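Let Us Bring the Bottle Back
Povilas Lukoševičius
Jun 13, 2024
2 min read

When I was a boy, my grandmother sent me to the shop with two empty milk bottles and a coin. I gave the bottles to the woman at the counter and she gave me full ones. I did not know this was called a system. It was only the way to get milk.

Now I live in a town where every kitchen product comes in new plastic. Last September a small shop, Oltari, opened near my street and offered refills of dish soap, shampoo and laundry liquid. You bring your container, they weigh it, you pay for what goes in. I was happy and I went there each week. In winter the owner told me she had 136 regular customers and needed 70 more to pay the rent. In spring she closed.

My friend Enico says this proves that people do not want refills. I do not agree. I think people do not want to cross the town with a bag of empty bottles to a shop that closes at five. Those are different things, and we should not mix them.

The supermarket could do it better – it has the space, the parking and the long hours. What it does not have is a reason. A refill machine must be cleaned, somebody must wipe the floor under it, and the shelf beside it earns more money with less work. I asked the manager at our Michailidis store about this. He was polite, and he told me that customers had never requested it. I said that I was a customer and I was requesting it. He wrote something on a paper.
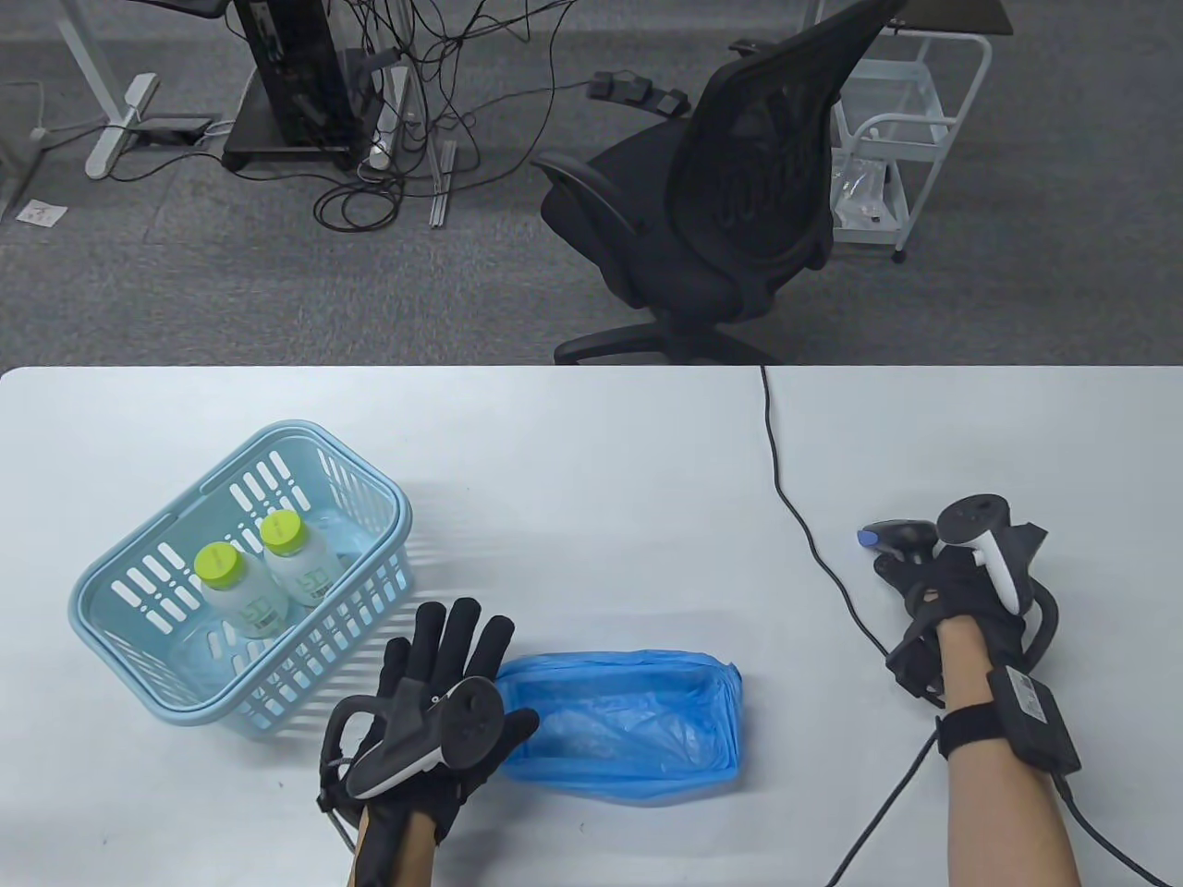
I would like a simple rule. A store over a certain size should take back its own bottles and sell at least the basic liquids by weight. The price must be lower than the price of the new bottle, and the difference should be easy to see. At Oltari I saved 40 cents on a liter of soap. It is a small sum, but I noticed that I talked about it to everybody.

Some readers will answer that the law should not enter into soap. Maybe. But the law already decides what is printed on the label and who pays for the garbage truck, and I pay for that truck too. I still keep my old bottles under the sink, and my wife asks me every month how long they will stay there.

Related
Who Pays for the Garbage Truck?
The Last Repair Shop on Mostidar Street
Why I Stopped Buying Paper Towels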